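Folding Elastic-Waist Jeans for Shelf or Drawer Storage

Applies to pull-on jeans with a gathered waistband, child and adult sizes. For rigid waistbands, use the Pultatley method on the previous page.

Work on a hard, flat surface. A bed or sofa gives under the fabric and the fold lines drift.

Preparation

Close any snaps and empty the pockets. Hold the jeans by the hems, shake once, and lay them down face up. Smooth from the waist toward the hems with a flat hand. Do not stretch the elastic to match the width of the hips; it will pull back and drag the first fold out of line.

Folding

1. Fold lengthwise so that one leg lies on the other and the back pockets face out. Match the side seams first, then the hems.
2. Push the point of the crotch seam in toward the leg to make a straight edge.
3. Keep the waist end flat on the table. Lift the legs from the hem end and bring them over toward the waist.
4. Set the hems down short of the elastic. Gathered fabric is thicker than the panel next to it, and hems laid on top of it will tip the stack.
5. Fold once more if the shelf is shallow. Press with the palm for 4 seconds, starting at the fold.
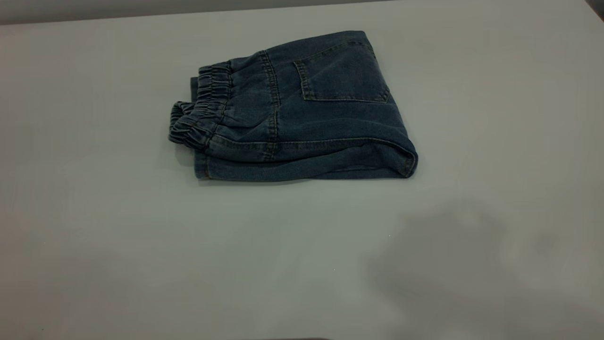
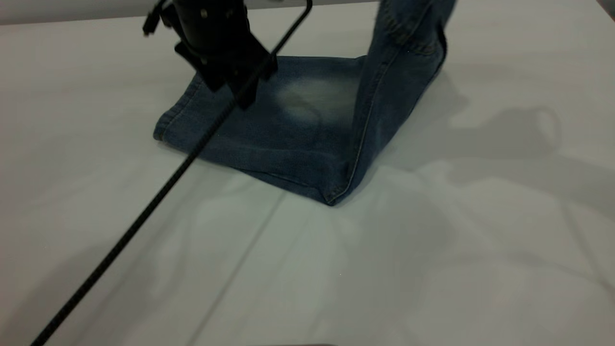
Denim jeans on the work surface: folded into a bundle (first), partly folded with one leg raised (second).

Checking the result

The bundle should be close to a rectangle, with a back pocket on the upper side. Ridges in the waistband are normal. Creases across the pocket can be smoothed by hand without opening the fold.

Storage

Place bundles with the waist ends alternating left and right. With all the elastic on one side, a stack starts to lean. In a Sandu drawer insert, stand the bundles on edge with the main fold up.

Heavy denim may open again after the last fold. Turn the bundle over so its own weight holds it closed.

Revised in May with corrections to step 4 from Frans Hermans.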